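The Lamp Lady of Siltton

I'd been buying and reselling old stuff online for three years before I met my match, and her screen name was ternarum14. I still don't know what it means. I do know she beat me on a brass desk lamp, a box of sheet music and a typewriter with no E key (which I wanted for the case, okay?), all in one month.

So when the Vimum radio came up, I was ready. Green dial, original knobs, and a seller in Siltton who plainly had no clue what it was because he'd listed it under kitchen appliances. Opening bid, ten bucks. I put it on my watch list and didn't breathe a word to anybody except my cousin Negin, who tells everybody everything.

"Just bid what it's worth to you and go to bed," Negin said.

"You don't understand auctions," I said.

"I understand you have six toasters." 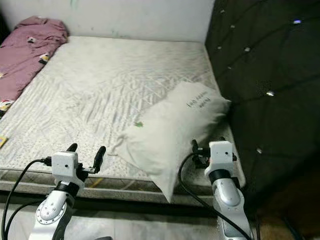
The thing closed at 2:10 in the morning. I set two alarms and made coffee and sat there in my coat because the heat in my apartment shuts off at midnight. With an hour to go it was at forty dollars and I was the high bidder, and I felt like a genius! Then ternarum14 showed up and it was at ninety. I went to a hundred. She went to one-fifty. We kept at it like two people fighting over the last parking spot, and somewhere in there I quit thinking about the radio at all. I was thinking about the typewriter.

My last bid was 874 dollars. I typed it with my eyes half shut and hit the button, and the clock ran out, and I had won.

I called Negin. She did not say congratulations.

Two days later I got a message. "Hi, this is Pacita Ignacio, ternarum14. I have the matching speaker for that radio. It doesn't run without it. Would you like to buy the speaker, or would you like to sell me the radio?"

I read it standing in line at the post office, and I must have made a noise, because the man behind me asked if I was all right. 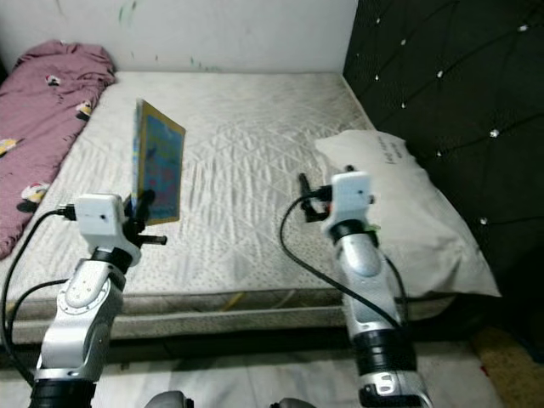 Ghorbani Library Fiction Circle

We met at a diner halfway between her place and mine. I'd pictured somebody cold, with rings. Pacita was seventy-something in a raincoat, and she'd brought the speaker in a pillowcase, along with a little notebook where she'd written down every auction she ever lost. I was in there four times. Four! I only remembered two of them.

"The blue clock," she said, tapping the page. "I was sick about the blue clock."

"It doesn't keep time," I told her.

"I knew it."

We plugged the whole business in next to the napkin dispenser, and the waitress let us. It hummed for a good long while. Then we got a ball game, scratchy but there, bottom of the sixth, and neither of us asked who was buying what until they'd played it clear through to the end and the pie was gone.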